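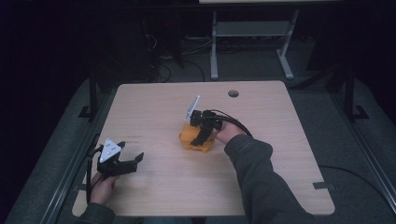 Orange tub, light wood table, cables on the floor behind it.

1/ Bok-nam Seok swears by the "one tub" rule. Every desk gets one small tub, anything without a home goes in it, and you empty it at night. I've been reading her posts since January and I'm still not sold.

2/ My trouble with it is that a tub is very good at holding pens. The mess in most rooms I've worked in is cable, and cable doesn't go in a tub.

3/ Look at the floor past the far edge of the table. That tangle is the real job. Would a second tub help? A third? Come on.

4/ Then there's the round hole in the tabletop. Every desk seller talks it up as cable management. It's a hole. It manages what you feed through it, and I have met very few people who feed anything through it.

5/ Ismael Conceição says I'm being unfair and that rounded corners and a grommet are worth paying extra for. Corners, sure - my hip agrees. The grommet I'd want to see used for more than 9 days in a row.

6/ There's also a faint reddish mark on the top, left of the middle. Someone will tell me baking soda. Someone always tells me baking soda. I've tried it on pale wood and got a clean patch with a mark in it.

7/ So, Bok-nam, I'll give the tub three weeks. But I'm buying a pack of cable ties first, and if the floor looks better I know which one gets the credit.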